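Accueil | L'institut | Équipes | Offres d'emploi | Contact

Technicien·ne en anatomopathologie (H/F), CDD de 2 ans, plateforme Jinard

La plateforme Jinard conserve des prélèvements de tumeurs du côlon inclus en paraffine, ainsi qu'un microtome qui a son caractère. Nous cherchons quelqu'un pour s'entendre avec les deux.

Vous rejoindrez l'étude Pomare, consacrée aux marqueurs de réponse à la chimiothérapie chez 102 patients. Au programme : coupes, colorations, immunohistochimie, numérisation des lames et relecture d'étiquettes rédigées par des gens pressés. Le poste est à 35 heures par semaine, et nous savons compter jusque-là.
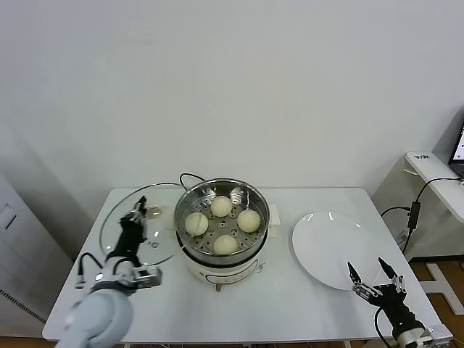
Profil souhaité : BTS ou BUT en analyses biologiques, première expérience en histologie, goût prononcé pour les tableaux bien remplis. La maîtrise du logiciel Cledlow serait un plus ; à défaut, vous apprendrez à le redémarrer comme tout le monde. Une bonne résistance aux réunions sur la couleur des cassettes sera appréciée.

Rémunération selon la grille, laquelle n'a jamais fait rêver personne. Cantine correcte, parking à vélos couvert, fenêtres qui s'ouvrent.

CV et lettre (une page, pas de citation de Pasteur) à adresser à Coralie Brunton, bâtiment Skudstead, bureau 74, avant le 27/02/2021. Les entretiens se tiendront en visioconférence.

Partager (2)

Ce site utilise des cookies de mesure d'audience. Accepter | Refuser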